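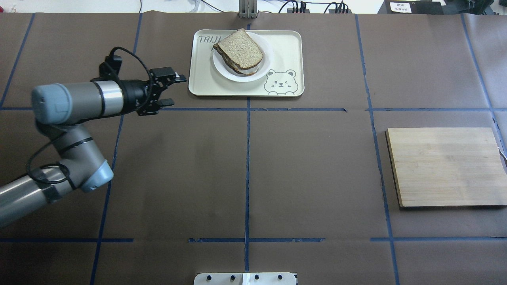
How Does a Robot Know Where the Sandwich Is?

by Denise Horrocks

Suppose somebody asks you to pass the sandwich. You look up, you see it, you reach over, and a moment later it's in their hand (or in your mouth, if you're quick about it). You didn't have to do any arithmetic at all! Well, your brain did quite a lot, but it was kind enough not to bother you with the details.

A robot arm has no brain to do that for it. What it has is software, a long set of instructions that people have typed into a computer. At the Blackburn workshop the software is called Korero, and it has three big jobs to do before the arm can so much as touch a crust.

Job one: Finding things

A camera doesn't know what a sandwich is. All it gives the computer is a huge sheet of numbers, and each number says how bright or how colorful one tiny dot is. The part of Korero that turns those numbers into "plate" and "bread" and "tray" is called perception, a grown-up word for noticing.

Perception had to learn, just as you did when you were small. The people who wrote it showed it 484 pictures of food on plates, and in every one of them a person had drawn a line around the food. Brown bread on brown paper is harder than you might think, because the colors are so close together. A pale tray and a white plate help a great deal, and so does a nice thick crust!

Job two: Knowing where "there" is

Now the computer has found the bread in its picture, but the arm doesn't live in the picture. It lives in the real world, where things are measured in inches. So the software needs a way to get from one to the other, a bit like using the squares on a treasure map to find the right spot on the beach.

Blue tape on the tabletop makes a handy map. The strips go up and down and side to side, and wherever two of them cross there is a spot that's easy to find again. If you tell the computer exactly where that crossing is on the table, and the camera can find the same crossing in its picture, the two can be matched up. Do it with several crossings and the match gets better and better. This is called calibration (say it slowly: cal-i-BRAY-shun).

Tape is never perfect, mind you. It can have a little nick or wrinkle in it, and a line that should be straight may take a tiny jog to one side. Good software looks at the whole length of the strip, so that one small bump doesn't fool it.

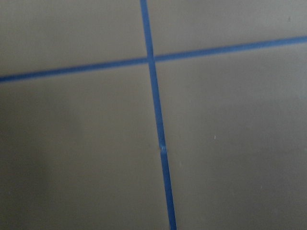
Job three: Planning the way

There are lots of ways to move an arm from here to there, and plenty of them would knock the plate. The planner is the part of Korero that tries out paths in its imagination first. It might test 61 of them, throw away any that bump into something, and keep the smoothest one that's left. Then it passes the path along to the controller, and the controller tells each joint how far to turn, checking over and over that the arm is where it ought to be.

Try it yourself

Put a few strips of tape on a table to make squares, and ask a grown-up which tape is safe to use. Set a snack in one square. Now have a friend close their eyes and be the robot, while you be the software. You may only say things like "forward one square" or "close your fingers." Give yourselves 10 instructions to reach the snack, and then swap places.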